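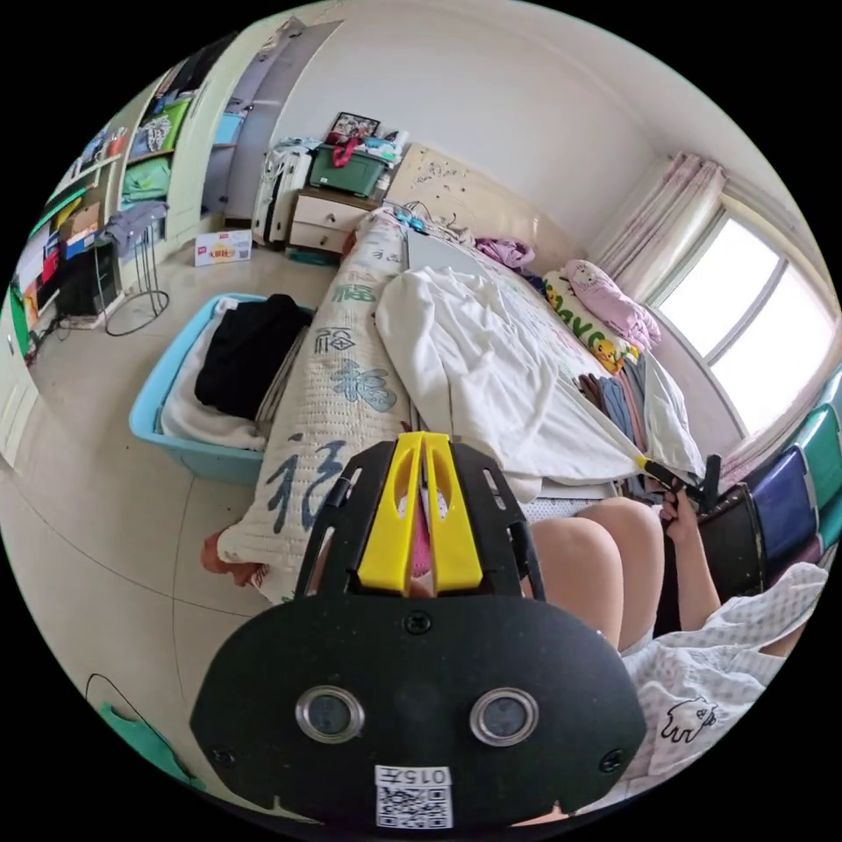
Folding board

A folding board is a flat, stiff sheet used for folding shirts and other garments to an even size. It is laid on a bed or a table, the garment is spread over it, and the sides are brought in toward the middle until everything sits neatly in a rectangle. Many people grow up without one and get along perfectly well, but those who take to it tend to keep it close at hand for life (and to refold other people's shirts when they visit).

The bed has long been the favorite place for the work. It is wide and soft, it stands near the wardrobe, and the finished stack can sit among the pillows and the duvet until there is time to put it away.

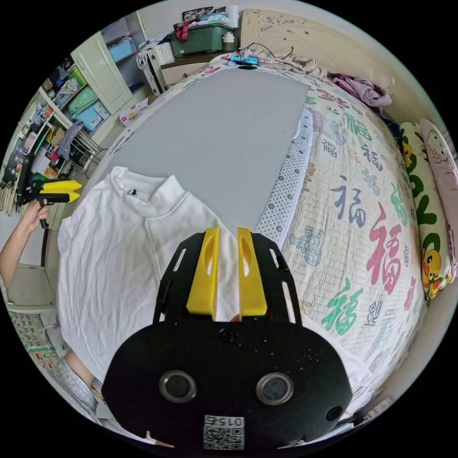 Sisora Household Encyclopedia | Home and Clothing Department

Collared shirts

A long-sleeved shirt with a collar asks for a little more patience than a T-shirt does. It is usually buttoned and laid face down, with the collar at the top edge of the board, and smoothed from the middle outward. Each side is then folded in, and the sleeve is turned back down along the fold. Last of all the tail comes up, once or twice depending on the depth of the drawer. In the Jorisstead manner, described by Lovisa Hägglund in her housekeeping notes, the sleeves are crossed over the back first, which makes a thicker bundle but a softer crease.

Storage

Folded shirts may be stacked flat or stood on edge in a drawer. Stacks of more than 10 tend to lean, and the shirt everybody wants is, of course, always the one at the bottom.

See also: Bed linen; Pillowcase; Wardrobe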